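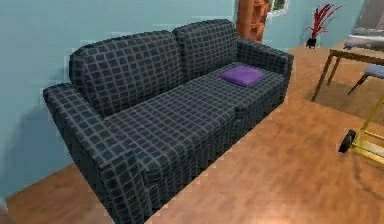
Nghĩa Nông

Jutura: Moisture and Ventilation in Converted Apartments
Progress report 2, submitted to the Flastadley Fund

Period covered

Work since the first report, through the end of December. Spending and staffing tables are submitted separately on the fund's own forms.

Summary of status

Logging is under way in all three buildings in Zernemholm. The mill building and the former school were complete at the time of the first report. The warehouse conversion came online in this period, later than planned. Data return is good in the first two buildings and uneven in the third. The laboratory work on wall samples is on schedule. The tenant diary study is behind schedule and a change to its design is requested below.

Logging

Each apartment in the study has a temperature and humidity logger in the bathroom, one in the main bedroom, and one in the living room. The loggers are the Pálfi units specified in the proposal. They record at fixed intervals and upload overnight through a receiver in the stairwell.

The delay in the warehouse had two causes. The building manager asked for written consent from every leaseholder on the shared landings before receivers could be mounted, including those who are outside the study. Consent was obtained in full, but several owners live elsewhere and replied by mail. Second, the walls on the lower floors are thicker than the drawings show, and the signal from the rear bathrooms did not reach the stairwell. An extra receiver was added on each affected landing. Data from before that change are stored on the loggers and have been downloaded by hand for most units. The remaining units will be downloaded at the next battery visit.

Calibration checks were made against a reference instrument before installation. Loggers that failed the humidity check were returned to Pálfi and replaced under warranty. One batch showed a consistent low reading at the damp end of the range. A correction has been applied to that batch, and the uncorrected values are kept in the archive in a separate column.
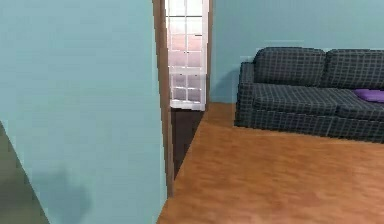

Extract airflow was measured in every bathroom and kitchen with the fan at its normal setting and again at boost. Results from the mill building are in line with the commissioning sheets. Results from the former school are well below them. On the upper floor the shortfall was traced to flexible duct that had sagged in the ceiling void. The property company has been told and has scheduled repairs. Those apartments will be treated as a before-and-after group, which was not in the original plan and adds no cost.

Undercuts at interior doors were also checked. Air has to pass from the bedrooms to the bathroom extract by way of the hall, and carpet fitted after handover had closed the gap in a number of units. The undercut is now recorded for each door as a separate variable, along with whether the occupants say they usually keep it open at night.

Preliminary findings

These figures cover the first two buildings only and should not be quoted outside the fund.

Bedroom humidity follows outdoor moisture closely when the trickle vents are open. With the vents shut, the overnight rise is steeper and the morning return to the daytime level is slow. The pattern is strongest in bedrooms with an outside wall on two sides.

Bathroom humidity after showering falls within the expected time where extract airflow meets the design value. Where it does not, the peak is often still present when the next occupant uses the room. Run-on timers were set to different lengths across the former school with no record of why. They have been left alone for the time being so that the baseline is not disturbed.

Living rooms show little variation. We had expected a clear effect from indoor laundry drying, and the diaries suggest that most drying takes place in the hall or the smaller bedroom. Moving the living room logger to the drying location was considered and rejected, as it would break the series.

Laboratory work

Samples of the internal insulation used in each conversion were cut with the owners' permission during planned electrical work. Moisture uptake tests are finished for the mineral board and continue for the wood fiber. The lime plaster samples from the mill building crumbled at the edges during cutting and will be repeated with a wider core.

Tenant diaries

The paper diary asks occupants to note showers, cooking, laundry, and window opening. Completion falls off sharply after the first week. A reminder card had no measurable effect. We propose to replace the continuous diary with a three-day diary repeated once in each season. The shorter version was tried with a small group in the mill building and returned more usable pages per household.

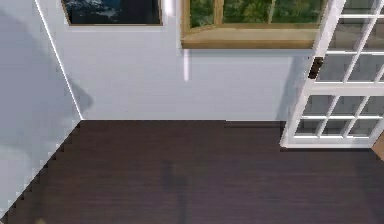 Room corner with dark brown wood floor and pale walls. Computer rendering.

Budget

Total spending is within the approved amount. Two lines need attention. The extra receivers for the warehouse cost $500, charged to contingency. Travel is underspent by $200, the result of combining battery visits with airflow measurements. We ask that the travel balance be carried forward to cover the added trips for the seasonal diaries.

Risks

The warehouse may change managing agents in the spring. Access agreements are in the name of the present agent and would have to be signed again. A draft transfer letter has been sent to both parties.

Battery life in the loggers is shorter than the data sheet states in units with frequent failed uploads. Spare batteries are held in stock.

Work planned for the next period

Complete the manual downloads in the warehouse and merge them with the uploaded series. Repeat the airflow measurements on the upper floor of the former school after the duct repairs. Finish the wood fiber tests and recut the plaster. Begin the seasonal diaries if the change is approved.

Decisions requested from the fund

Approval of the revised diary design.
Approval to carry forward the travel balance.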